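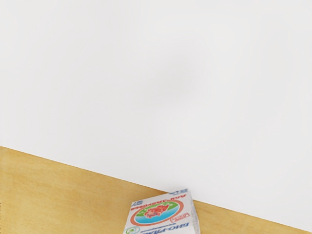
Prever Student Robotics Forum > Team projects > Simulation

Topic: Carton pick task, sim detector keeps missing the box

Mutby
30 April 2023
We're a college team of second years doing the Luverel shelf challenge. The first task is to find one food carton on a worktop and pick it up. We do all the training in simulation, then get one afternoon on the real arm in July.
I rendered 400 views with the white food carton on the wooden top and a plain white wall behind. The detector is fine when the whole box is against the wood. When a corner goes over the wall it draws the box too short. Views like the one at the top of this thread are the worst. Any ideas?

gearbox_lou
White carton, white wall. Change the wall colour. Ten minutes' work.

Mutby
The rules say the wall in the test room is white, so I'd like to keep it.

gearbox_lou
Keep it for testing. For training you want it any colour you like, or the net just learns where the wood stops.

Bepari
I don't agree with that. We tried random walls last year, 1,305 images, and it got worse on the plain white one. What helped was the light. Your wall is nearly flat, there's only a faint grey patch on it. Move the lamp between renders so the side of the carton gets properly darker than the front.

tin_whistle
Also check your labels. The bottom of the carton is outside the picture in that view. Does your script clip the box to the image edge or leave it hanging off?

Mutby
Just looked. It doesn't clip. 315 of the 400 are fully inside so I never noticed.

tin_whistle
Fix that before you touch the wall or the lamp, then.

Bepari
Agreed. And is the print meant to be upside down? If all your views have it that way round, it will struggle when the judges turn the carton.

Mutby
No, I turn it at random. In this one the red lettering happens to be on its head. The texture is a bit soft as well, I can make out the big letters but the small print is a blur.

gearbox_lou
Soft small print won't matter for finding the box. I still say vary the wall.

Bepari
Try both on a small set and post the numbers. 20 test views each would show something.

gearbox_lou
20 is far too few.

Mutby
I'll do the clipping tonight and run lamp and wall as separate sets after that. I'll put the results in this thread.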